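November, evening

Rain until lunch, then dull. I did the desk drawers in the morning and the box in the afternoon, so I got through less than I'd planned. The desk took two hours. Most of what came out of it was paper, instruction sheets for things I no longer have, and a roll of stamps that had stuck to itself. I kept the stamps in case they will steam apart.

The box is the one I bought in Lolta last spring for 40 dollars. I'd forgotten how much I like the outside of it. It's a dark reddish brown with a good shine, and you can see the grain on the top. The drawer is a different story, pale bare wood with nothing on it at all, and pulled out it looks as if it belongs to another piece of furniture. I used to think I'd stain it to match. I went as far as getting the can out of the closet today, and then put it back. Felicidad Evangelista says a drawer should be left plain on the inside or whatever you keep in it will smell of varnish for years. She has refinished more furniture than I have, so I'll go along with that.

The old knob came off in August and I lost it. The one I put on in its place is a white U-shaped handle from Probert, and it's too big for the job. It sticks out a good way from the face of the drawer. It does give you something to get hold of, and I've stopped noticing the color. One of the screws had worked a little loose, so I took it out, put a drop of Kollodar in the hole and turned it back in. Left it alone for an hour while I had lunch (soup, the last of the rye bread).

The drawer drags when it goes back in. Not badly, it just wants a push at the end. I rubbed a candle stub along both runners and worked it in and out until it moved better, then went over the runners with 300 grit paper and did the candle again. I should have done those the other way around. It's easier now, though I think damp weather has something to do with it and I'll know more once the heat has been on for a while.

I wiped the top with Clandix, a very small amount on a rag, and buffed it with an old sock. It shows every fingerprint, so I'll be doing that again.

Then the question of what to keep in it. It's too shallow for the sewing things. The scissors go in but the pincushion doesn't, and I don't want them in separate places. Batteries would fit, but they have a tin. I took everything out and put only one thing back for now, the little yellow one with the dark marks on it. It sits near the back, and I like being able to open the drawer and go straight to it. If I fill the rest I'll be digging around in there again, and I was tired of that with the desk.

Eluned Maddocks called at four to ask if I still wanted the lamp. I said yes. She can't bring it until the weekend after next – her car is in for brakes – and I said there was no hurry. She asked about the box too, and whether I would sell it. I said no, and she said she would ask again at Christmas. We talked for a while about her sister's kitchen, which has no counter at the moment and won't for some weeks.

Supper late. Rice and the rest of the green beans. Did the dishes and put the candle stub back with the matches, where I'll look for it next time.

Still to do: the second shelf in the closet, the bag of hinges, a note to Felicidad to thank her for the advice. I also need more rags. In bed by 9 if I can manage it. I did try the drawer once more before turning off the lights, and it still wants that little push at the end.
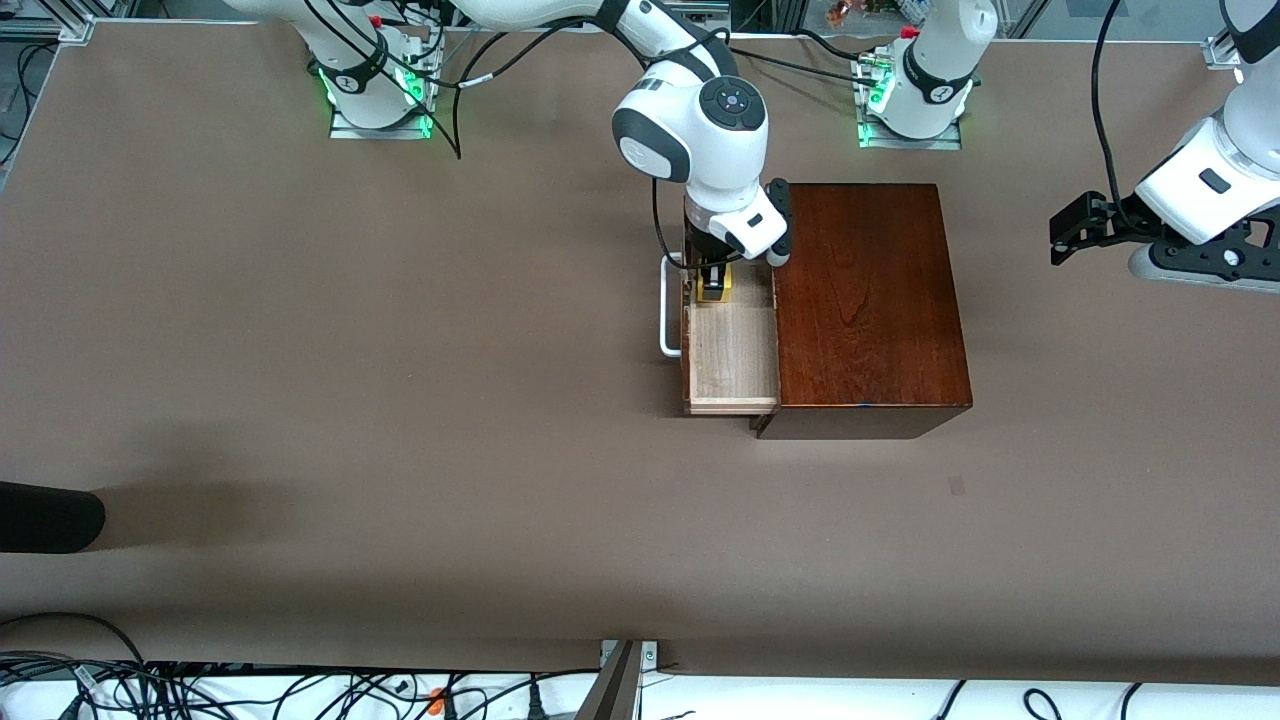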